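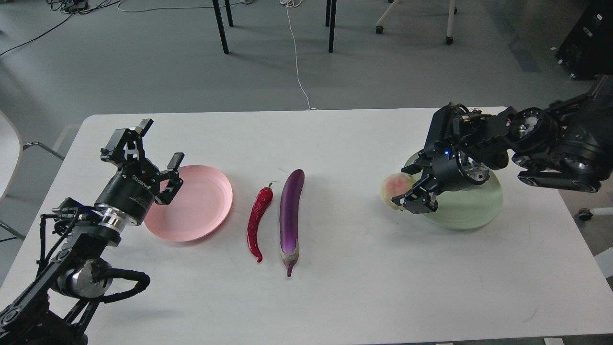
La densité énergétique d'un aliment est le rapport entre son énergie et sa masse. Les légumes, riches en eau, ont une densité faible. Une assiette peu profonde à rebord, comme la rose, fausse l'estimation à l'œil -- on pèse donc toujours.

1. Tarer la balance, puis peser la part crue.
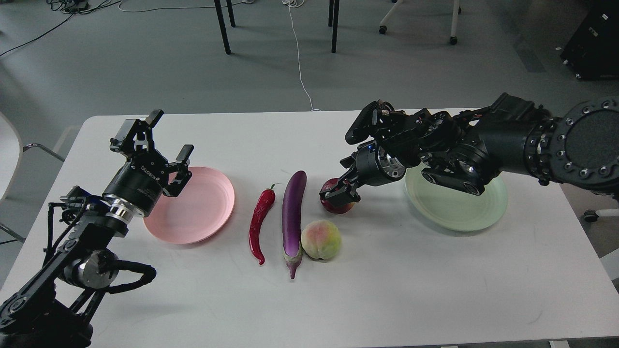

2. Noter la masse nette. Pour une portion de 200 g, chercher la valeur dans la table, exprimée pour 100 g, et la multiplier par 2.
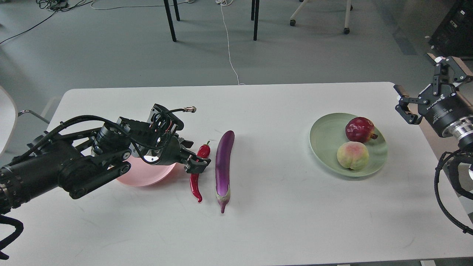
La cuisson modifie la masse, pas l'apport total, sauf ajout de matière grasse.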